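Sorting and checking large toy bricks before storage

Applies to the chunky 2-by-2 bricks with hollow studs, made for small children. The same method works for the Mapplebeck and Nunness sets, which share a stud spacing but should be boxed separately.

You will need: a clear table, a soft brush, a damp cloth, one tub per colour.

1. Wipe the table and let it dry. Grit on the surface scratches the lower edges of the bricks.

2. Stand the bricks studs up, with a gap between neighbours. Do not lay them on their sides, as the studs cannot then be inspected.

3. Look for a seam across the front face. A seam at mid-height suggests two bricks pressed together. Pull these apart by rocking gently along one edge. Do not lever with scissors or a knife.

4. Look into each stud from above. Brush out crumbs and dried paint. Light scuffs between the studs do not affect the fit.

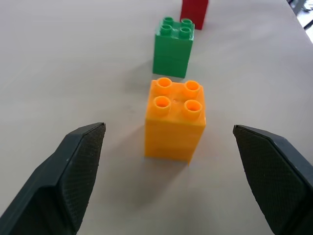
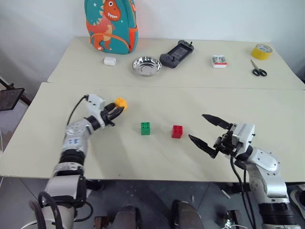
Bricks standing studs up on the table, green and red in both views; orange in the first.

5. Test the grip. Press a known good brick on top and lift. If the lower brick drops away, put it in the reject tub.

6. Sort by colour. Orange and red are easily confused under warm bulbs, so do this by daylight.

Tub sizes: the 18 litre Ronberg tub holds one colour from a 307-piece set. For the 469-piece set use two tubs for red.

Method by Roy Kettle. Step 5 revised in August after comments from Leanne Bloxham. Lids must be left off overnight if the bricks have been washed.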